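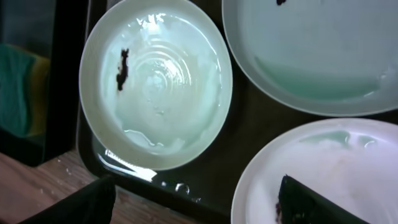 One moderator objected to the word "extremist" in our coding guide, arguing that it lumped a man who reposts slurs after midnight with a man who names a building and a day. We kept the objection in view and split the category in two: hostile posts, which insult or demean a group, and directed posts, which name a target, a place or a time.

4.2 Account histories

The sample holds 570 accounts removed from Caltotel and Lultetti for violating rules on threats. For 500 of these we recovered enough posts to follow the account over time. The remaining accounts had been wiped before our archive reached them and are left out of the counts below.

Directed posts were rare. They appeared in 40 accounts, and in all but 8 of those the first directed post came after a long run of hostile ones. Most hostile posts drew few replies. Directed posts drew more, and many of the replies urged the writer on. User reports did not rise at the same pace. On Lultetti, several accounts with directed posts had never been reported by another user before removal.

Figure 3. Plates on a tray.

We caution against reading these histories as a warning system. The accounts were chosen after removal, so we cannot say how many similar accounts stayed quiet. The Escobar archive also misses private groups, and the Florkwood coding team worked only from text, leaving memes and video uncoded. Section 4.3 takes up the question of who sent the replies.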